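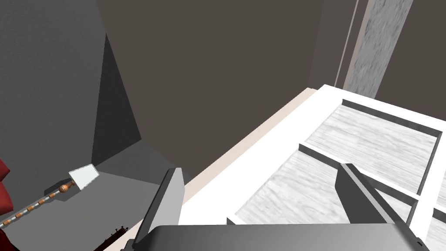

Remote Sessions: Questions We Keep Getting

Prukby is a practice kitchen and house that exists only on our servers, and you drive a robot through it from your own desk so that a learning program can copy how you did it. Most of your time goes into drawers, doors and cabinets, which sounds dull and is, in places. You work from the wrist view, looking past two gray fingers at whatever is under them, usually something large, white and paneled that you're meeting at an angle no homeowner ever would. You get used to it by the second session. The questions below come from the Bumomport inbox, and Yolandi Du Plessis has taken out the rude ones.

Do I need to know anything about robots?

No. Our best operator came to us from cake decorating. Our worst had two engineering degrees and opinions about the controller. If you can parallel park without narrating it, you'll be fine.

What do I need at home?

A computer bought in this decade, a wired internet connection, and the hand controller we mail you. Please don't try it over the coffee shop's wireless. We can tell.

What counts as a demonstration?

One attempt at one task, from the moment you press the green key to the moment you press it again. The task line at the top of the window tells you what to do. Do that and stop. If it says to open the top drawer, we don't need the drawer closed afterward, however you were raised.

How many do you want from me?

A full set is 950 accepted demonstrations. You can take as long as you like over it. The fastest anyone has finished is nine weeks, and Palesa Buthelezi would like it known that she also had a job at the time.

Why was my demonstration rejected?

The usual causes are hesitation, showing off, and leaning on things. A long pause in midair teaches the program that a long pause in midair is part of opening a cabinet. A graceful swoop teaches it to swoop. We reviewed 1,175 attempts in November and sent back 371, so you're in good company.

I missed the handle and had to go back for it. Should I start over?

Keep going, if you got it on the next try. A small miss and a clean correction is one of the more useful things you can show a learner. Four misses and a correction is a different genre, and you should press the red key and start fresh.

Can I push the gripper through the furniture?

You can try. The simulator will object by flinging something across the room. Nothing breaks, but the attempt is thrown out and Anathi Dlamini, who reviews them, does keep a folder.

Why does the house look so strange?

The rooms are assembled by software with a firm grasp of geometry and no grasp of decorating. You'll find stone next to plaster next to wood grain, and furniture put where you'd bark your shin on it. We vary the surfaces on purpose so that the program doesn't decide all kitchens are beige. The furniture placement we can't defend.

Can I look at something other than the wrist view?

Yes. Press V for the shoulder view. Most people use it to get close and then switch back for the last few inches. Þórey Oddsson works entirely from the shoulder view and has a higher acceptance rate than the person writing this page, so we've stopped calling it the beginner setting.

The fingers don't move exactly when I do.

There's a slight delay, and it gets worse in the evening. Move a bit slower than feels natural. If the delay is long enough for you to wonder whether you pressed anything, log out, log in again, and write to us with the session number from the bottom of the window. "It was laggy" is something we already believed.

Can I guide a real arm by hand instead?

At the Jarnovberg workshop, yes. You take hold of the arm and walk it through the task with the motors slack. It's slower and your shoulders will notice, and you have to put the cups back yourself between attempts. Ask Maeve Lenihan for a slot. Bring flat shoes and leave the bracelets at home.

When am I paid?

Friday, for everything accepted by the previous Friday. Rejected attempts aren't paid, but you get one appeal on each. Appeals that begin with "with respect" are read last.

Will the robot be better at this than me?

At the one drawer you showed it 80 times, possibly. It still can't find the scissors.

My question isn't here.

Use the Help link inside the session window. It goes to a person, most of whom have had lunch by 2 p.m. and are easier to deal with after that.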